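The Mug Club, or How I Lost an Afternoon to a Student Robot Project

May 2019

I went up to the Korkine campus thinking I'd be there for forty minutes. I stayed until my parking ran out, and I have the ticket to prove it.

I'd heard about the robotics club from a reader who wrote in after my piece on the bridge-building contest. (Thank you, you know who you are!) She said there was a small team of juniors and seniors trying to teach a robot arm to hang up mugs, and I thought, well, how hard can that be? I asked the team lead exactly that, about two minutes after we shook hands, and she was very nice about it.

"Everybody asks," she said. "My mom asks every week. Then I tell her to close her eyes, put on oven mitts and hang up a mug she's never touched, and she stops asking for a while."

The project is called Urio. The name came off a whiteboard where somebody had been trying to write something else, and by then it was already on the T-shirts. It's a student project from top to bottom — no class credit, no grade — and it runs on a grant of $3000 that the club has to reapply for every spring. The team lead does the paperwork. A sophomore with a lot of pens in his shirt pocket does most of the code for the grasping, and he was the one who walked me through what they do all day.

"You drive it by hand first," he told me. "You do the whole thing yourself, pick up the mug, find the peg, let go. Then you do it again. Then you do it again and you miss, and you keep that one too, because the misses are useful. By April we had 148 of those."

I asked how many were misses. He looked at the team lead. She looked at the ceiling.

"Sixty-two," she said. "But a lot of those were me, and I had a cold."
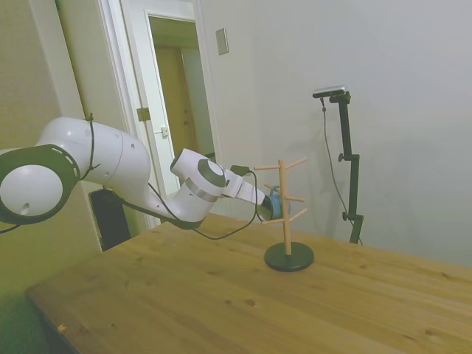 The Urio arm with a light blue mug at the mug tree.

What gets them, apparently, is the handle. The arm can find a mug just fine. But the handle has to end up facing the right way for the peg to go through it, and the pegs slant upward, so you can't come straight in from the side. You have to come over the top and then down a little. I tried to act this out with my coffee cup and an umbrella, and I will say that I did not do better than the robot.

"People think the hard part is being strong or being fast," the team lead said. "We run it slow. We run it so slow that visitors get bored and start checking their phones. The hard part is the last half inch."

The sophomore had opinions about the cable. I'd asked him what he would change if somebody handed him another grant tomorrow, expecting him to say a bigger computer, and he went straight to the cable that runs along the arm to the gripper. He wants it rerouted. He has wanted it rerouted for months. "It hangs down," he said, and I waited for more, and that was the whole complaint.

They're getting ready for Cireo, the regional student meet, where teams get a table, a kitchen task and a time limit. Last year the club entered with a project that sorted silverware, and they came in behind a school that had, in the team lead's words, "matching jackets and a much better spoon detector." This year the rules say the judges bring their own mugs. You don't get to see them ahead of time.

So that's the worry now. They've been asking everybody for mugs! There's a box by the club room door, and I was told very clearly that no travel mugs are wanted, and nothing with a handle shaped like an animal, although they've gotten two of those anyway.

I asked them both if they'd hang on to this stuff after graduation. The sophomore said he'd like to work on warehouse machines, or maybe something for hospitals. The team lead has a summer job lined up at Tradon, doing testing, and she seemed happy and a little nervous.

"I'll be breaking things for money," she said. "I've had practice."

If you have mugs to give, the box is out until the end of the month. Plain handles, please.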